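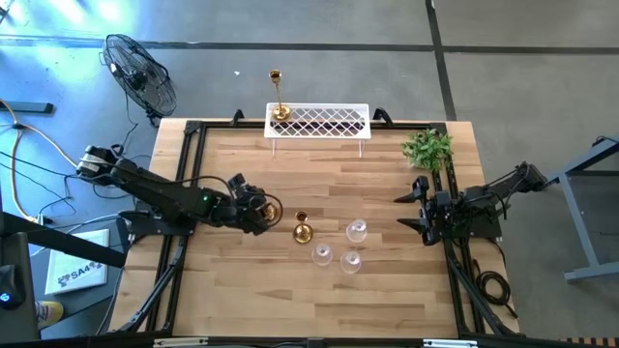 Work table with the white rack, candle holders and glass cups, Briggs room

Progress report to the Greltberg Fund: Ekley table-setting work, second period
Prepared by Saeed Ansari

Work in this period covered the tableware part of the plan. The first period dealt with folded linens, and the last of that material went to Lelell in March.

The table in the Briggs room now has its set of pieces for the candle and glass layouts. We use gold candle holders in short and tall sizes, clear glass cups, and the white rack with the crisscross front. The rack stays at the top of the table with the plant beside it. The short holders and the cups go in the open area in the middle, and the tall candlestick goes on top of the rack. Cups start upside down.

We planned 700 layouts for the period and completed 565. The shortfall comes from two causes. Delivery of the replacement cups was late, and we lost 4 working days to it. We also repeated an early batch after changing the starting positions of the cups, which had been set too close together to pick up one at a time. The repeated batch is counted once in the total above.

Sunlight on the floor side of the room is strong in the morning. We have moved most of the glass work to after 1 p.m. and kept the mornings for the candle holders. A blind has been priced and can be paid for out of the existing room budget.

Spending is within the approved amount. The only unplanned cost was the second order of cups.

Next period: finish the remaining 135 layouts, then start on plates and bowls. We expect the remaining layouts to take 5 weeks. The plate list is still open, and we would like the Fund's comments on it before we order.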